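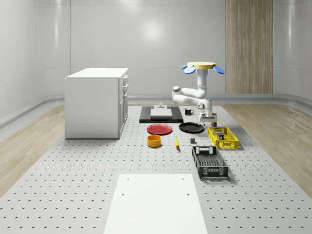
The Omeck cell with the gripper just above and behind the yellow crate. Rendering from our simulated room.

Omeck cell: frequent questions about setup and care
By the Darnley cell team - December 11, 2019
14 shares | 3 comments

Do I need to set up the simulated cell before the real one?
Yes, please. All users in Darnley start in simulation. The layout file is number 872, and it loads the perforated table, the arm hanging from above, and the usual crates, plates and mugs.

How do I set the zero position of the arm?
Open the Hetum panel, choose Home, and wait until all joints report zero. Then save. If one joint does not report, do not save the others alone - the file will be accepted but the wrist will be wrong at the next start.

How high should the gripper stay when it travels?
We use 86 mm over the tabletop. This is enough for the bowls and the cups. If you put something taller on the table, you must raise the value yourself.
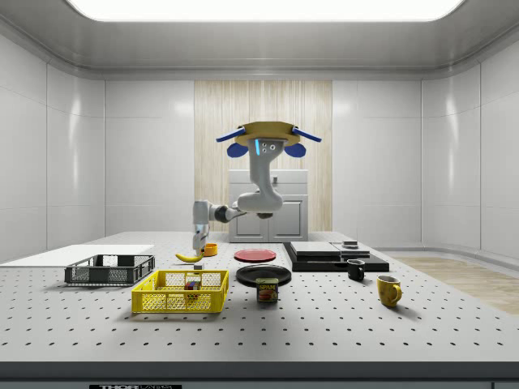

The travel height is also used between two picks, so a small error here repeats many times. Check it with the fruit and the cup first, they are close together and you will notice quickly if a finger comes too low.

Can I move the objects to other places?
You can. Write the new positions in the layout file and give it a new number. Please do not overwrite 872, other people compare their results with it.

How often must the gripper be checked?
After every 2000 cycles. In simulation you only compare the closing width with the value in the sheet. On the real cell you also clean the fingers and tighten the 32 screws of the mount, in the order given in the Rusnák manual.
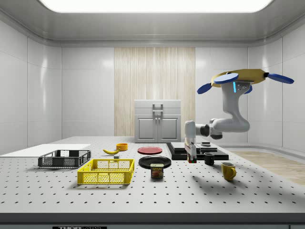
Page last changed: December 2019 (new answer about the wrist)

The wrist turns the wrong way after a restart. What is it?
Almost always the old home file was loaded. Delete it in the Hetum panel and do the zero position again. If the wrist still turns wrong, send us the log, and write which layout you used.

The gripper stops near the black boards. Is it broken?
Probably not. The boards have a safety distance around them, and the arm stops when a finger enters it. Move the target a little to the side and try again. We made this distance larger in June - older programs can need a correction.

Can I use my simulation program on the real cell?
Only after one slow run with a second person at the stop button.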